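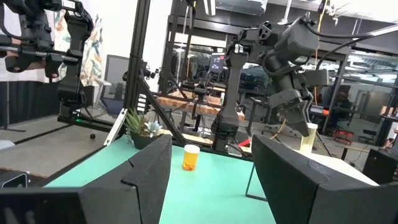

Teleoperated demonstration

Teleoperated demonstration is a way of showing a robot a task by having a person move its arms from a distance. The joint positions and camera views are recorded together, and the recordings are later used to train a control program. It differs from kinesthetic teaching, in which the person takes hold of the arm and guides it directly.

Method

The operator usually moves a pair of smaller leader arms, and the working arms copy them. Other systems use hand controllers or gloves. A single pass through the task is called an episode. Episodes in which the operator drops an object or stops partway are either deleted or marked as failures and kept.

Objects are moved between episodes so that the program does not learn one fixed layout. Cameras on the wrists show the area close to the fingers, while a fixed camera covers the whole table.

Pill bottle handling

Pill bottles are common test objects. They are light and easy to tip over, and the clear or tinted plastic is hard for depth sensors to read. In a typical layout, bottles of different sizes and tints stand on the tabletop and on a raised board behind it, and the gripper must hold one upright while it is carried.
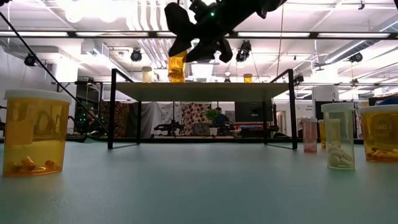

The Skernitley set

The Skernitley set is a collection of 2412 episodes recorded on two-arm stations built by Grerimex. Gerardo Bassi led the work. Of these, 286 cover bottle handling, and 174 of that group were marked as failures. A later release, Landolby, added 1000 episodes with household containers.

Limitations

Recording is slow, and operators tire. Most systems give the operator no sense of touch, so grip force has to be judged by eye. Two operators may also do the same task in different ways, which can make training less stable.

See also

Kinesthetic teaching
Imitation learning
Camenzind gripper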